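Relatório de progresso — triagem de utensílios
Período até fevereiro
Para: Koutsoukos, gestão de projetos
De: Noel Panganiban, Ornuvberg

Seguem o estado da bancada e as minhas reservas quanto ao calendário proposto pela Tukosetti. O texto é mais curto do que o anterior porque há menos a anunciar.

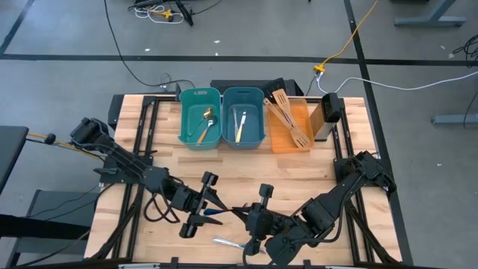
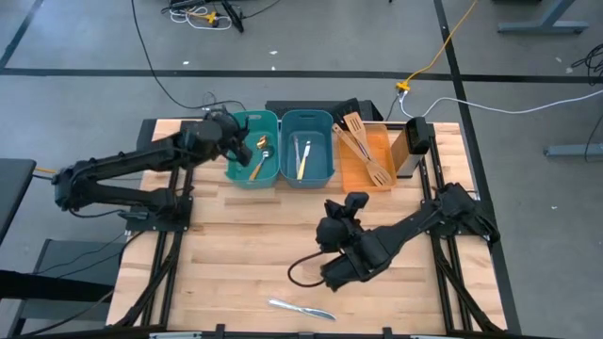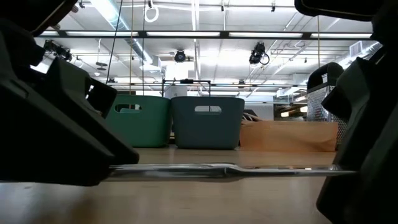
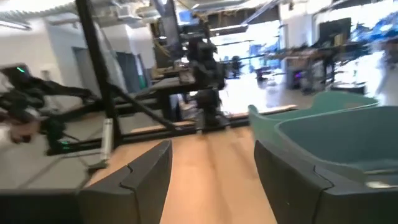 Fotografias: Ornuvberg / bancada de triagem. Reprodução autorizada no âmbito do projeto.

1. Arrumação

O esquema continua a ser o da proposta: recipientes alinhados ao fundo do tampo de madeira, colheres no verde, facas no azulado, utensílios de madeira no alaranjado. Nas duas primeiras fotografias vê-se essa divisão, com uma faca ainda pousada no tampo em ambas. Peço que não se leia nisto mais do que lá está. Uma bancada com meia dúzia de peças não é uma gaveta de cozinha, e foi uma gaveta de cozinha que prometemos.

2. Resultados

Registámos 122 arrumações no período. A meta contratual é de 1000. A Tukosetti sustenta que o ritmo vai subir assim que o conjunto de peças estabilizar; já o sustentava no relatório passado, e o conjunto mudou 3 vezes desde então. Enquanto mudar, os números de um mês não se comparam com os do outro.

3. Materiais

As espátulas de madeira ficam mais altas do que o recipiente e encostam-se à borda. Para a contagem serve. Para o uso diário, tenho dúvidas — quem cozinha vai querer tirar uma sem arrastar a outra. A Plovodwood ofereceu um recipiente mais fundo, mas ainda não enviou medidas nem preço.

As cores ajudam menos do que se esperava. O verde e o azulado são próximos, e na quarta fotografia, com os dois um à frente do outro, é preciso olhar com atenção para os distinguir. Sugeri etiquetas em outubro e volto a sugerir.

4. Pedidos

Não recomendo libertar a segunda parcela na totalidade. Proponho metade agora e o resto quando houver uma lista fechada de peças, assinada pelas partes. Fica também por decidir onde se arrumam as peças que não são colher, faca nem madeira. A proposta não as menciona.

Noel Panganiban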